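Smelt nights on the Lasley

February 18, 2018

Four weeks to go, if the ice behaves! I've been down to the bridge at Doston three times this fortnight to look at the river, which does nothing for the river but a great deal for me. It's still locked up along the banks with a dark lead of open water down the middle, and a pair of goldeneye were working it yesterday as if it were May.

For anyone new here, I fish for most things, but the smelt run is my favourite part of the whole year. They come up out of the lake in March, after dark, little silver things that smell of cucumber (they really do, cut one open and see), and for a week or so the gravel below the old mill at Sarnitell is alive with them. You stand in the shallows in your waders with a dip net and a lamp and your hands go numb and it is marvellous.

Last year's run was a strange one. It started late, stopped dead for two nights when the wind went round to the north, and then came back so thick that I had my bucket sorted before I'd properly woken up. I keep a notebook, and over 20 seasons my total comes to 1,079 fish, a modest figure that will make the serious dippers laugh. I only take what we'll eat that week. Best single night was 155, and I was picking scales off my sleeves until Easter. 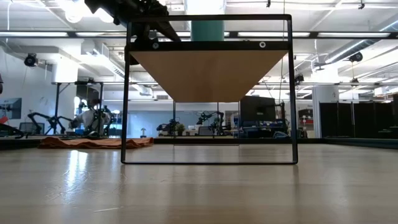 My dip net is getting a new hoop this year, at long last. The old one was a round wire thing that skated over the stones and let half the fish slip out underneath, so I want something with a straight bottom edge that sits down on the gravel. Think of that black metal frame, wider than it is tall, with the bottom rail lying flat: that's the shape I'm after, only in something lighter, and with a bag of soft quarter-inch mesh laced all the way round. The pole will be ash, same as before, and I've bought 200 feet of tarred twine for the lacing, far too much, but it was on the big reel and I couldn't resist.

The other job is the lamp. I've been using a Xolalpa headlamp, and it's been brilliant for walking down the path, but on the water I like a light hung low over the side so I can see into the run without dazzling whoever is dipping next to me. I'm going to try clamping the old one to my wading staff. If it falls in, you'll hear about it here.

Do check the rules before you go, as the closed stretch above the Sarnitell weir is signposted on one bank only and it's easy to wander into it in the dark. And take a flask. Take two!

I'll put up a note as soon as I see the first fish. The water needs to warm a bit yet, and there's still snow sitting in the top fields, so I'm off to the shed to make a start on that lacing.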